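# Rules for our demonstration table, second version

21 February 2026

When I started to work at Norico, the rules for recording hand demonstrations were one page long, and most of this page was about who can use the parking place. Now it is my task to keep the rules, so I want to write down what we changed and why. Maybe it helps another small team. Please forgive my English, I write it slowly and with a dictionary near me.

The first version said: "Prepare the table as usual." I have a problem with the word "usual". For Kerr, who made the first recordings, usual was one thing, and for me it was another thing. We had 684 demonstrations when we compared our starting positions, and we had to put 34 of them in a separate folder. They were good recordings, only they began from a place that was not written anywhere.

So the new rule is that the start position is marked with tape before the first recording of the day. The tape stays until the task is finished. If a piece comes off, the person who sees it stops and puts it back, and writes the time in the log. It is not allowed to continue "from memory". I was the one who did this in June, and I can say that my memory was wrong by the width of two fingers.

The second rule is for cables. Each gripper has its cable, and the cable must hang free along the arm through the full movement. Before recording, the operator makes the longest reach of the task, slowly, with both hands. If the cable pulls, we change the place of the cable. We do not change the movement. A movement that is made around a bad cable looks strange later, and a robot which learns from it will repeat the strange thing with great patience. 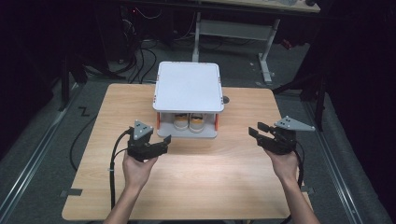
The third rule was the most discussed. The marker plates on the grippers must be cleaned and checked for play every 6 recordings. My colleagues found this too often. Nurcombe asked me to show one case where it was necessary, and I had only one, but it was a bad one: a screw was loose for a full afternoon and all positions had a small error. After this we agreed on 6, and we will look at the number again when we reach 2,000 demonstrations.

There is one more rule that I took from my old job at Vutent, where we worked with bigger machines. A failed attempt is saved and named as failed. It is not deleted. Many people delete them because they feel a little ashamed, I understand this very well. But when the robot fails in the same way later, I want to have something to compare.

What I still don't know is how to write a rule for speed. "Normal speed" has the same sickness as "usual". I tried with a metronome and everybody hated it, me also. If your team has a good sentence for this, please send it to me, and I will put it in the third version with your name.

Zlata Polishchuk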